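Task Sequencing and Grasp Re-planning for a Two-Armed Laundry Robot

Project report, Dario Zanetti
September 10, 2024

1. Scope

The project concerns the software that decides what each arm does next during a laundry task, and what happens when a step fails. Low-level joint control was already in place and was left unchanged. The perception module, Kwofie, was inherited from an earlier student project and modified only where stated in section 3. The sequencer, called Elen, was written from scratch.

The task is to take garments one at a time from a basket and place them in a front-loading washing machine. The reverse task, unloading, is outside the scope.

2. Sequencer

Elen is a behaviour tree with two subtrees, one per arm, and a shared blackboard. The first version used a state machine. It was dropped in August, when the number of transitions needed for recovery had made it hard to test. A failed grasp could be followed by a retry, a change of arm, a new camera estimate or a stop, and each of these had to be written separately for every state.

In the tree version, recovery is a decorator that wraps any action node. It takes a retry limit and a fallback. The limit was set to 5 for grasps and to one for door actions, where repeated contact with the machine was considered undesirable.

Arm allocation is fixed at the start of each cycle. The arm with the lower estimated path cost to the basket becomes the carrying arm. The other arm is given the door role and moves to a standby pose near the front of the machine. Both subtrees tick at the same rate, but only one may hold the lock on the shared volume between basket and door. Without this lock, the planner twice produced pairs of paths that were valid separately and in conflict when run together.

3. Perception

Kwofie returns a mask for cloth and a set of candidate grasp points. In its original form it ranked the points by height above the basket rim. This works for a full basket and poorly for one or two items lying flat, as the highest point is then often the rim itself. The ranking was changed to use local curvature of the cloth surface, with height as a second term.

Dark garments remain a problem. Depth readings on black cloth are sparse, and the mask tends to break into separate regions. A merge step joins regions closer than a set distance if their colour statistics agree. It recovers most broken masks, but it also joins a dark garment to any dark cable or arm segment passing in front of it. The arm's own geometry is therefore projected into the camera view and removed before merging. Cables are not part of the robot model and are not removed — this is the main source of the remaining false grasp points.

4. Planning

Paths are computed by the Jelmont planner with the washing machine, the walls and the chair as fixed boxes. A held garment is modelled as a vertical cylinder below the hand. The cylinder is longer than most garments, which makes the planner cautious near the chair back. A shorter cylinder gave faster paths, but cloth dragged over the basket edge.

5. Tests

A total of 399 grasp attempts were logged. Of these, 78 ended without a garment in the hand. The logs were labelled by hand as perception, planning or slip. Perception was the largest group. In 17 cases the target was a false point on a cable.

Slips were harder to label. The finger current drops when cloth leaves the hand, but it also drops when a thick fold settles. Elen treats both as a possible loss and requests a new mask, which costs time and causes no other fault.

6. Tooling

Logs are written in the Miritz format and can be replayed against a changed tree without the robot. Replay checks decisions only; it does not model cloth. It was nevertheless the most useful tool in the project, as most faults in the tree were ordering errors that showed up in replay.

7. Further work

Cables should be added to the robot model, at least as a coarse swept volume. Arm allocation should be allowed to change within a cycle. The garment cylinder could be fitted to the measured length after lift, which Kwofie can already estimate for light-coloured items.

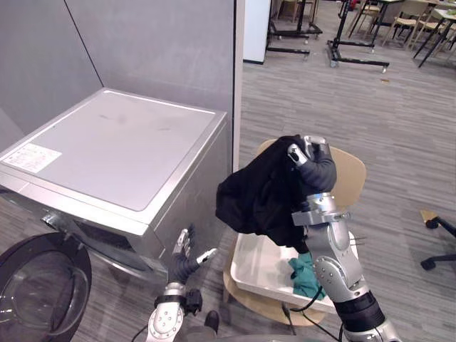 Figure 1. Black garment held in the right hand over the basket; left hand empty near the front of the machine.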